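4.3 双手配合作业前的检查与设定

本节适用于 Ratar 双臂单元,机械手型号为 Skolent 五指手。执行本节前,须已完成 4.2 节的手臂零位校准。

注意:手臂上电期间,人员不得进入工作台上方空间。调整线缆或更换工件前,先按下急停并确认驱动电源指示灯熄灭。

1. 清理工作台面。台面上除待装配工件外,不得留有工具、螺钉或包装物。

2. 检查左右手腕部的金属连接环,用手轻转,应无松动。如有间隙,按 3.6 节重新锁紧。

3. 检查线缆走向。腕部线缆须留出弯曲余量,手臂在全行程内运动时不得绷紧,也不得夹入关节。垂至台面以下的线缆应远离地面走线槽盖板的边缘。

4. 打开控制柜电源,等待自检结束。控制软件 Ivport 的状态栏显示“就绪”后,方可继续。

5. 在 Ivport 中将通信端口设为 2150,点击“连接”。左右手应分别上线。若只有一侧上线,断电后重新插接离线侧的腕部插头,再从第 4 步开始。

6. 将运行模式设为“低速”,依次执行左手、右手的张开和闭合动作,各重复 2 次。观察手指动作是否连续,指尖有无异常抖动。

7. 设定双手分工。左手为固定手,负责将底座类工件按压或夹持在台面上;右手为操作手,负责拿取小件并移至台面上方的等待位置。
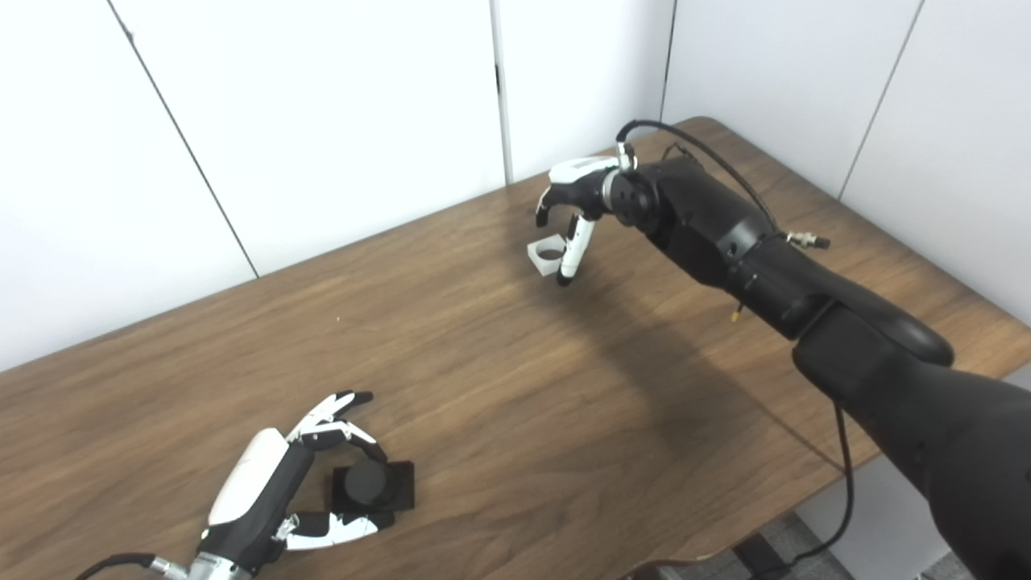
8. 示教等待位置。操作手与固定手之间应保留足够的台面空间,手臂外壳在任何姿态下不得接触台面。位置确认后点击“保存”,点位名称不得使用中文字符。

9. 设定夹持力。固定手初始值为 12 N,操作手由低到高逐级增加,以小件不滑脱、不变形为准。拇指与其余手指应同时接触工件,若工件发生偏转,先修正手指的预弯角度,再调整力值。

10. 以低速模式完整运行一次程序。运行过程中,操作员的手应始终放在急停按钮旁。

说明:更换手指指尖或腕部线缆后,第 6 步至第 9 步须全部重做,原有夹持力参数不可直接沿用。

说明:固定手的夹持力过大时,底座可能被推离原位,表现为操作手到位后两工件中心不重合。此时不要修改操作手的点位,应先降低固定手的力值并重新放置底座。

注意:程序中断后,两手可能仍保持夹持状态。复位前先托住操作手中的小件,再在 Ivport 中点击“释放”。

设定完成后,将参数文件导出至 Pinheiro 备份目录,并在设备记录表中填写日期和操作员姓名。

本节修订:2022年2月7日,Ville Keskinen。审核:Tekle Tesfamariam。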